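The **Zatolis guidelines** are a set of good-practice rules for recording manipulation demonstrations with hand-held grippers. They cover the operator, the tool, the work surface and the paperwork that goes with each recording. The guidelines are voluntary and carry no legal force, though several contract laboratories cite them in their agreements with clients. The current text is the second edition.

## Background

The first edition was drafted by Levente Pintér and Piroska Nyitrai at the Zatolis workshop, which had been supplying demonstration recordings to robot developers and was getting a large share of them sent back. Nyitrai reviewed 246 rejected recordings and sorted them by cause. Most of the faults had little to do with the operator's skill. Jaws had been out of line, lenses had been smudged, or the object had been moved between takes with no note made of it.

The draft was circulated to Bodnár and Lesar, two firms doing similar work, and both asked for changes. Bodnár wanted the section on objects made longer. Lesar objected to a proposed limit on the speed of hand movement, and the limit was dropped. It returned in a weaker form in the second edition as advice to move "at the pace of someone setting a table."

## Scope

The guidelines apply to tabletop work done by one or more people holding grippers by hand. They do not apply to robot arms under power, which are covered by machine safety rules in most countries, or to recordings made with gloves or body-worn sensors. Where a powered arm stands in the same room, the guidelines say only that its own rules come first and that its work area must be kept clear of people recording by hand.

## Main provisions

### Tool checks

Each gripper is to be checked at the start of a session and after any drop. The operator closes the jaws fully and looks for an uneven gap between the pads, then opens them and checks that both fingers travel the same distance. Finger screws are tightened by hand tool only. Lenses are wiped with a dry cloth. A gripper that fails any check is set aside and tagged.

Every gripper must carry a label that can be read without taking the tool apart. The guidelines do not fix a format for the label, but the same number has to appear in the session log.

### Work surface and objects

The table should be stable and free of anything not needed for the task. Glossy tops are discouraged. Transparent and dark glass objects are allowed, but they are logged as a separate class – they are hard for vision systems to judge, and clients often want to know how many are in a set.

Breakable objects are placed well in from the table edge. Chipped glass is removed at once, even if the chip is small.

### Operators

Sleeves should be close-fitting or pushed back so that they do not brush the object. An operator may work for no more than 2 hours before a break. Where two operators share a table, they agree in advance who moves first, and each approaches from their own side.

### The room

Fire equipment, exits and alarms must stay reachable at all times, including when stands and racks are moved to make space. Backgrounds need not be plain. The first edition asked for a blank wall or screen behind the table, and this was removed after users pointed out that finished robots would have to work in ordinary rooms. People passing in the distance are acceptable if they have been told that recording is under way.

### Records

The session log lists the operator, the gripper number, the objects used and any interruption. Logs are kept for 5 years. Failed attempts are kept and marked as failed – deleting them is treated as a breach of the guidelines.

## Reception

Béla Bognár, who trains operators at Lesar, has called the tool checks the most useful part of the text and the logging rules the least followed. Colette Courtois has argued that the break rule is too loose, as wrist strain can begin well before the limit. Attila Takács of Maletti raised a different point: small teams often have no spare gripper, so a tool that should be set aside stays in use. A note on shared spares is planned for the next revision, with comments open until March.
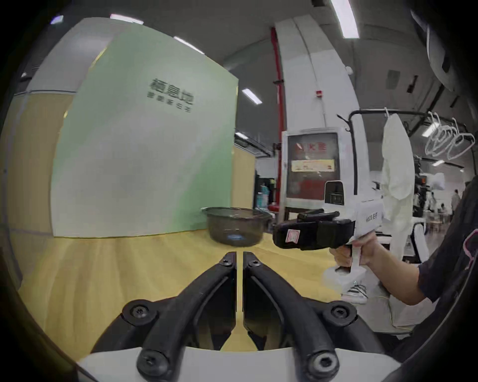 Comments on the draft note are collected by Nyitrai and published together with the replies. Maletti has offered wording under which two teams in the same building could log a single spare between them, provided the checks are repeated each time it changes hands.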